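Programs > Film > Nalto Screening Series > Reports

Print this page | E-mail this report

Progress report to the Estia Fund, April

Dear Mei Brannigan,

First of all, thank you for your patience with us, and for the kind note you sent after the opening night. We have now shown 30 of the 40 films we promised in the application, and the Wednesday shows in particular have been a pleasure - 157 people came for the restored Brurnero western, our best house so far, and plenty of them stayed for the talk afterward.

The family matinees have been slower. Our smallest crowd was at the animated double bill, and Fitzgerald Zamora thinks an 11 a.m. start is simply too early for parents with little ones. We'd like to move those to the early afternoon, if you have no objection.
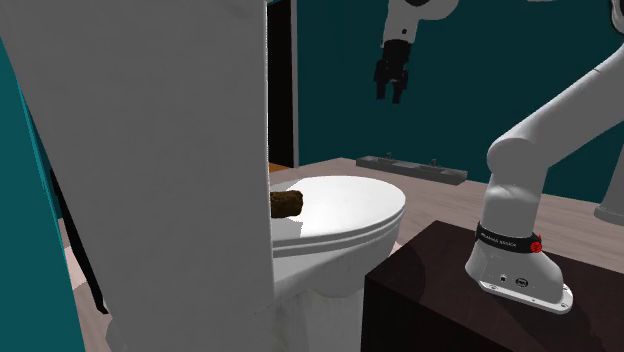 On the money side, we are a little under budget on film rental and a little over on printing (the program booklet grew, as booklets do). The Schumacher shorts still need subtitles, and we expect to have them ready before the last block of screenings. I'll send the full accounts with the next report, along with the comment cards, which are lovely to read.

With warm thanks from all of us at Nalto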